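Subject: Re: Re: Jarley Creek drawdown - comments due end of April
From: Szu-yu Kong
To: Dandstead watershed list

3 min read

Pei-shan, thanks for forwarding the notice, which I had managed to miss by reading the county website the way a normal person would.
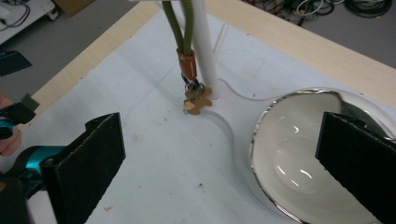
I've now gone through the whole draft permit, including the appendix that was scanned upside down, and I have some thoughts on the points you raised. Your message first, for people who joined the list this month.

> Pei-shan Kwok wrote:
>
> The irrigation district wants to pull the Jarley reservoir down early again this year and send the water to the Lysenko ditch. The draft permit lets them take up to 2,000 acre-feet before the end of June. In return they promise to leave "adequate flow" in the creek below the dam. I can't find a definition of adequate anywhere. Am I missing a page?
>
> Also, does anybody know if the Ullska gauge is working? The permit leans on it pretty hard.
>
> Pei-shan

You aren't missing a page. "Adequate" shows up in the summary, twice in the conditions, and again in the part about what happens if conditions aren't met. It is never given a number. The closest thing is a footnote saying flow will be judged "consistent with past practice," and past practice two summers ago was a creek you could cross in dress shoes.

The old permit did have a number. It was 3 cubic feet per second, measured at the Ullska bridge, and the district complained about it every year, so I suppose that's one way to settle a complaint. If you only have the energy to write one sentence to the county, ask for the old number back.

On the gauge: it's there, and I walked down to look at it. Whether it reports anything is another matter. Ching-wen Tse used to pull the readings for her class and she told me the online record has a 40-day hole in it from last summer, right when you would want to know. The permit says that if the gauge is down, the district will "estimate." I'd like to see them required to send a person with a meter, and to post what the person finds.

Chelsea Kettle asked me off-list whether we're against the growers on this. I'm not. My brother-in-law buys hay off the Lysenko ditch and I hear about it at every holiday. The early drawdown does make sense in a dry spring - the lower fields get one decent cutting out of it and the ditch loses less water than it would in August. I just think the creek should get its share in writing, same as everyone else who gets water out of that dam.

A few practical things. Comments go to the county water office by 5 p.m. on the last day of April, and email counts. Put the words "Jarley drawdown" in the subject line or it goes into the general pile with the pothole reports. The hearing is in the Dandstead annex, upstairs, and they've allowed 2 minutes a speaker, which Ka-ming Tsang has never in his life managed. Ka-ming, maybe split yours with somebody.

I'll have a draft letter up for people to sign by the end of the week. Send me changes, but please don't send me changes to the changes. Last time we ended up with a version that thanked the district for its concern and then asked for its pump logs back to the flood, all in one paragraph.

Does anyone still have a paper copy of the old permit? Mine has a coffee ring over the signature page.

Szu-yu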